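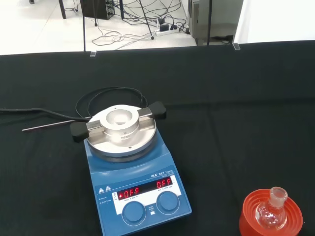
Hotplate on the bench, flask waiting in its orange ring. Both readouts say OFF, as they should before anyone starts!

1/ Hello from the Kallanmont robotics club, where the chemistry project (we named it Flekelero, after a very long argument and a lot of snacks) is finally far enough along that I feel okay posting about it. Get a drink, I tend to go on.

2/ The goal for the semester sounds tiny when you say it out loud. The arm has to pick up a small round-bottom flask, carry it over to the stirrer, and lower it into the well of the metal heating block. No chemicals, no heat, just an empty flask going from one home to another. I thought we'd be done by September. Ha.

3/ Glass is hard, friends! It's clear, so the camera mostly sees whatever is behind it. With ours sitting in that ring you get a whole lot of orange coming through the bulb, and our first detector happily learned to find "orange" and called it a day. It scored beautifully until we moved the flask to the block, where it found nothing at all.

4/ So we went back and labeled pictures. 3000 of them, over more evenings than I want to add up, with the flask in the ring, in the block, and in a few spots in between. The students were so patient with it, and they got very good at spotting the little highlights on the glass. Those highlights are what the new version seems to lean on.

5/ The black cloth was a student idea too, and I love it. The bare tabletop threw reflections all over the place. We clip the cloth down along the back so the arm can't drag it (ask me about the Sunday it dragged it).

6/ Where we are now: on our last long run we did 250 attempts and the arm set the flask down properly on 117 of them. Not quite half! But the run before that was so much worse that people cheered anyway, me included.

7/ Most of the misses come from the temperature probe. If it gets left lying out across the cloth, the planner takes a big scenic detour and comes in at a bad angle. We're arguing over whether to teach the arm about the probe or just park it somewhere else. I'm on team park it.

8/ Next is turning the stirrer's knobs, and we've got four students working on a softer fingertip for that. They call it Setside and won't tell me why. More when they let me film it!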